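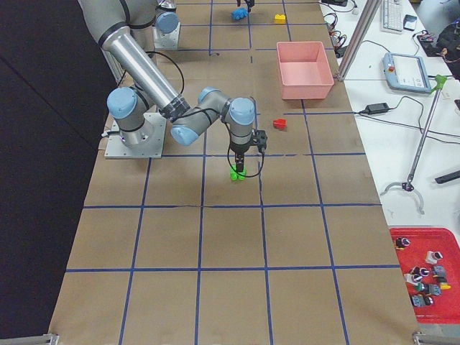 Household and Shop-Floor Chores: Gallery of the Work at Hand
Bredthorpe Center for Applied Automation, Clustville

The Bredthorpe Center studies whether machines can take over ordinary chores in homes and small shops. The question comes to us most often from two groups: families who hope for help with daily tidying, and shop owners who cannot fill positions in packing and parts handling. This gallery accompanies the Center's spring report, which was released in May. It is intended for visitors, partner organizations and members of the public who wish to see the work at the scale at which it is done.

The short answer contained in the report is that machines can complete a limited number of chores under prepared conditions, and that they cannot yet be relied on to do so in a room that has not been prepared for them. The notes on this page set out what is meant by a chore, how attempts are scored, and where the present limits lie.

Tidying, toy blocks
Two arms share one table. The near arm has its gripper closed on a green block while red, blue and yellow blocks remain on the brown paper. The pink bin is empty.
Work area: Strickland Building, ground floor.

About the tidying chore
Picking up after children is among the tasks most often requested in our household interviews. In its simplest form it requires a machine to find an object, take hold of it, carry it to a container and let go. Every one of these steps can fail separately, and the report treats them separately.

The blue tape on the paper marks out squares. Under the Center's procedure, staff place objects by square at the start of an attempt, so that an arrangement can be repeated on another day or by another operator. The tape is a convenience for staff and is not used by the control software.

Toy blocks are favorable objects. They are rigid, their sides are flat, and their colors stand out against plain paper. Results obtained with blocks should not be read as results for clothing, paper, food or soft toys. The Center has received several inquiries on this point and wishes to be clear about it.

Scoring
The report covers five chores, of which tidying is the first. For tidying, the Center recorded 500 scored attempts. An attempt is counted as complete when every object placed on the table is inside the container at the end of the allotted time and no member of staff has touched the table. By that measure 397 attempts were complete.

Attempts that fell short were assigned to one of the categories below.

Missed grasp: the gripper closed without holding the object, or held it so poorly that it dropped before reaching the container.

Missed release: the object was carried to the container but landed on the rim or outside it.

Interference: one arm stopped to avoid the other, and the time limit passed.

Staff stop: an operator halted the attempt. Operators are instructed to halt whenever they are in doubt, and no attempt is scored against an operator for doing so.

Missed grasps were the largest category. Interference was less common than expected at the planning stage, although it occurred more often when objects were set close together near the middle of the table. The Center does not regard a stop for interference as a fault in itself. Two arms that wait for each other are slow, and two arms that do not are unsafe.

Comparison with a person
Visitors frequently ask how the arms compare with a person doing the same work. A person clears a table of blocks in a few seconds and generally gives the matter no thought. The arms take considerably longer. Speed was limited by policy throughout the period of the report, and the time limit was set generously, so that the figures would reflect whether a chore could be done at all.

Attention is the more useful comparison. During all scored attempts an operator remained at the table. A household that must supervise a machine for the full length of a chore has gained little from owning one, and the Center therefore gives greater weight to unattended completion in its plans for the coming year.

From the table to the shop floor
Placing small parts into bins is close in form to tidying, and several of the methods used with blocks were carried over directly to the shop-floor trials. Those trials were conducted with the cooperation of Lurnent, a parts supplier with a packing line in Clustville. Lurnent staff selected the parts and decided which errors mattered.

Their priorities differed from ours. In a home, a block that lands beside the bin is a small matter. On a packing line, a part in the wrong bin may reach a customer. The scoring for the shop-floor chores is accordingly stricter, and the completion rates given in the report for those chores should not be set beside the tidying figure.

Chun-hung Hung, who directs the trials, summarizes the position in the foreword to the report: "We can offer a shop owner a machine that sorts familiar parts on a fixed table. We cannot yet offer one that notices when the wrong carton has been delivered."

Records and access
The attempt log for all chores contains 2,117 entries, including practice attempts that were not scored. Teachers and researchers may request the log in writing. Requests should state the intended use and the chore of interest. Pictures in this gallery may be reproduced for classroom purposes with credit to the Center.

The work area may be visited by appointment. Groups are asked to remain behind the marked line while the arms are powered and to follow the instructions of the operator on duty. Open-toed shoes are not permitted on the ground floor.

Comments

C. Iglesias
Thank you for giving the failures their own categories. I run a small repair shop and the sales material I am sent only ever has the good number in it. Is there a breakdown of missed grasps by size of object?

Bredthorpe Center staff
A breakdown by object size appears in the second appendix to the report. Printed copies are available at the front desk in the Strickland Building.

mapleside_gran
I would be happy with one that did the blocks and nothing else. My two grandsons have the small kind that hurt when you step on them. How slow is "considerably longer"? I have all evening.

Dot R.
Would like to see the same thing tried on carpet. Tables are easy, our toys are never on a table.

Bredthorpe Center staff
Floor-level work is not included in the present report. It has been proposed for the next period and a decision is pending.

Contact: Public Information Desk, Bredthorpe Center for Applied Automation, Strickland Building, Clustville | © Bredthorpe Center. All rights reserved. | Back to top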